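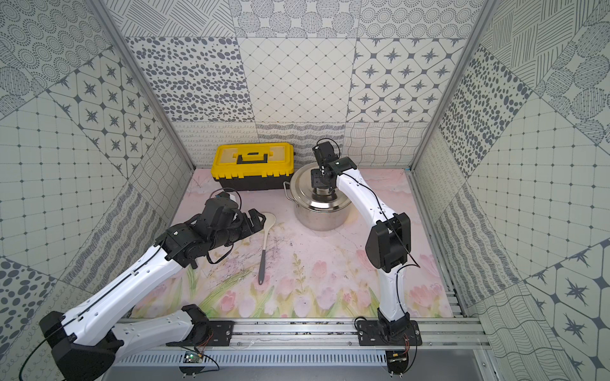 Minutes of the kitchen automation meeting
Santoso central kitchen, upstairs break room, started 2:30 p.m., second meeting in July

Present: hot line (both shifts), dish and pot wash, prep, the kitchen manager, two people from the Ernow project team. Midska, who handle our equipment service, joined by phone for items 3 and 4. Night packing sent written comments.

1. Minutes of the last meeting

Accepted with one change. The June minutes said staff "welcomed" the two-arm cell. Hot line asked for that word to come out. What was said in June was that staff would wait and see. Changed to "noted."

2. Where the trial stands

Ernow reported. The cell has two arms on a front rail and is being tried on covered pots and hand utensils. The tasks on the list are lifting a lid, putting it back, picking up a spatula, and handing the spatula from one side of the mat to the other. Ernow logged 178 attempts since the June meeting and counts the lid task as the stronger of the two main ones.

Hot line asked what counts as a success. Ernow said the lid has to come off and be set down on the mat without falling. Hot line asked if it matters how long that takes. Ernow said time is recorded but is not part of the score yet. Hot line said that on a lunch service time is the whole score, and asked for both numbers side by side next month. Ernow agreed.

Pot wash asked whether any of the attempts were made with food in the pot, or with steam coming off it. Ernow said no. All 178 were done with an empty, cold pot. Pot wash asked for that to be written down here, and it is.

Prep pointed out that the trial pot has a knob on the lid and a looped metal side handle. Most lids on our line have a flat strap handle, and several are bent. Ernow said they would like to borrow some of ours. Prep will put out four, including the bad ones.

3. Cleaning and upkeep

The mat was discussed at some length. It is a pale pink one with tulips on it, and it has dark smudges and specks on it near the middle and along the lower part. Pot wash asked who is supposed to clean it. Ernow said their own people wipe it down "as needed." Pot wash said "as needed" is how things end up on pot wash's list, and that they already have 20 minutes less at close than they had last year.

There was also a question about the arms themselves. The white sections have rows of small screw holes, and there are thin cables running along the outside and down across the mat. Prep said anything with open holes and loose cable would not pass in a food area. Midska said the present arms are not meant for one and that a food-area version would need sleeves or a different arm. Asked for a price, Midska did not have one. Asked whether the price was in the budget shown in June, the kitchen manager said it was not.

Hot line said the June budget should then be called incomplete. The manager said "preliminary." Both words are recorded.

Midska also said the circuit boards and wires below the rail would have to be closed in before anything wet goes near the cell. Ernow agreed and said this was always the plan. No date was given.

Action: Ernow to write a one-page cleaning routine saying who does it, with what, and on whose hours. Midska to send a price for sleeves and an enclosure.

4. The patterned walls

Night packing's written comments asked whether the black-and-white tile patterns on the walls of the cell are needed, as several people find them hard to look at near the end of a shift. Ernow said the patterns help the camera system work out where things are. Night packing's follow-up question, also in writing, was what happens in a kitchen with plain steel walls. Ernow said the software from Virnine is expected to manage without the patterns at a later stage. Hot line asked if it had been tested. Ernow said not here.

Pot wash asked how the system does with shiny pots, given that the sides of the trial pot reflect everything around it. Ernow said shiny metal is one of the harder cases and that they would rather have it in the trial than leave it out. This was taken as a fair answer.

5. What it changes for staff

Most of the meeting was spent on this item.

The manager read out the company position: the cell is meant to take over repeat handling work, and no jobs will be lost because of it. Hot line asked whether "no jobs lost" covers hours. The manager said it covers positions. Hot line said a person can keep a position and lose a quarter of the hours that go with it, and asked for the statement to be put in terms of hours. The manager will take this back to the office.

Prep asked who stands next to the cell when it is running. At present it is one person from Ernow the whole time. Prep asked who it will be after Ernow leaves. Ernow said a trained operator from the kitchen. Prep asked if that is a paid grade or something added to somebody's existing job. The manager had no answer at this time.

Pot wash said that if the arms lift lids and pass spatulas, and a person stands by to step in when they don't, then the kitchen has one person doing the work of watching somebody lift a lid. Ernow said that this is the normal early stage and that one operator could later watch several cells. Pot wash asked for the name of a kitchen where this has happened. Ernow will look for one.

One member of the day shift spoke in favor. They said wrist and shoulder strain on the big pots is real, that three people on the line have been on light duty this year, and that they would be glad to see a machine take the heavy lifting. Hot line agreed, and asked what the arms can lift. Ernow said that the trial arms are for light items and would not lift a full stockpot. The day shift member said that in that case they would wait for the ones that can.

Training: Ernow offered a first session of two hours. The meeting asked that it be on paid time and open to both shifts. The manager agreed to paid time. Night shift still has no slot.

6. Costs to date

The manager reported $2,398 spent by the kitchen on power outlets, the bench, and moving the shelving. Prep asked if this came out of the line that was meant for new floor mats at the fryers. It did. Prep asked when the fryer mats will be ordered. The manager said next quarter. Prep asked for $200 to be released now for the two worst spots. Agreed.

7. Other business

The walk-in door seal is torn again. Reported twice already.

Hot line asked that the cell be left switched off during the lunch rush until the cleaning page and the operator question are both settled. Ernow objected that lunch is when their team is on site. After some back and forth, it was agreed to keep it off from 11:30 to 1:30 until the next meeting.

Closed at 3:55 p.m. Next meeting in August, same room, with item 5 moved to the top of the list.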